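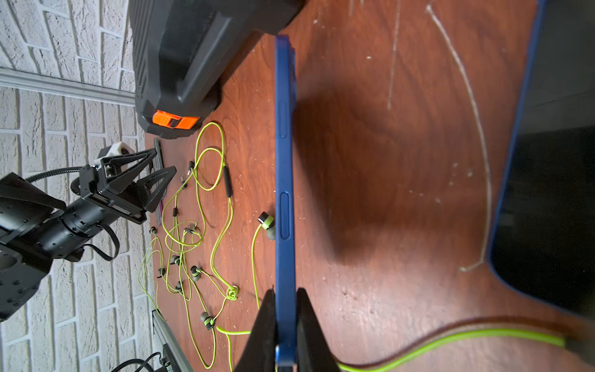 A blue phone over the scratched wooden table.

The repairer of Trever Street and her drawer of cables

The repair shop Rizzi has only one room, and the owner asked me to sit near the window, where she keeps a chair for customers who want to wait. She asked also that I do not print her name. "People know the shop," she said. "This is enough for me."

She came to Pisex 14 years ago and started with radios. In the first winter she earned so little that she cleaned offices in the evening. Today most of the work is phones, and she does not hide that she finds radios more interesting. "A radio you can open with one screwdriver. With a phone I must first fight the glue."

I asked her what people pay. A new battery costs 80 in her shop, with the work included, and she has not changed this price for 4 years. Some customers try to make it lower. "They tell me that in Vuvosness it is cheaper. I say, the bus to Vuvosness goes from the corner."

She writes every repair by hand in a thick notebook. On the morning of my visit she had reached number 1091. The first pages are in her own language, and later the words change slowly to English, with many mistakes that she now corrects in pencil when the shop is quiet.

We spoke for a long time about the things people throw away. She believes that cables are treated worst of all, because they look cheap. Customers pull them by the wire, bend them in a bag, and then buy another. "My mother repaired socks," she said. "I was ashamed of it at school. Now I do the same with wires."

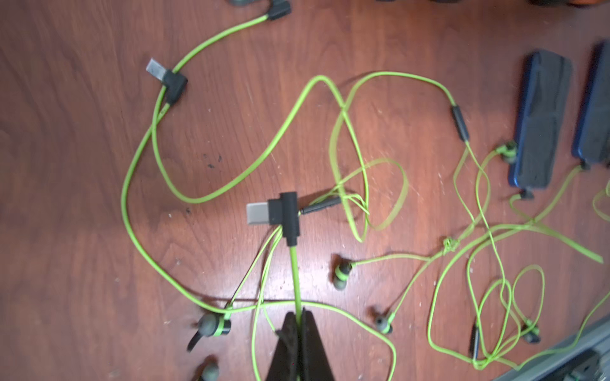

"I do not want a bigger shop"

Her nephew thinks she should rent the empty place next door. She went to see it twice and did not like the light. She would have to hire somebody, and then, she says, she would spend the day looking at another person's hands.

What she wants is to close at five and to teach one evening in the month at the library. The first lesson is in October, and it will be about radios.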